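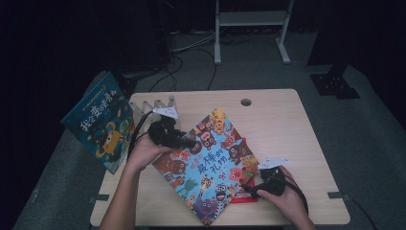
Danica Šindelář
Contributing editor, Children's Books

The square picture book is a format of children's book whose pages are as wide as they are tall, a shape that suits small laps and defeats most bookshelves. Covers tend to be crowded. The Chinese title 最棒的礼物 ("The Best Gift") fits monsters, a giraffe, a zebra and a pig's face onto sky blue, with the title in dark red across the middle.

A second common type is the encouragement book, which states its moral on the front to save time. 我会变得更勇敢 ("I Will Become Braver") sets its promise in white characters on dark teal, over a yellow-orange creature with big eyes.

Storage is disputed. The Covanport children's library, which holds 1,302 picture books, shelves them spine out. Its former head, Radek Šimko, preferred them face out and had room for 50. Homes generally lay them flat or lean them against furniture – a method known in the trade as "for now."

See also: Board book; Pop-up book; Bedtime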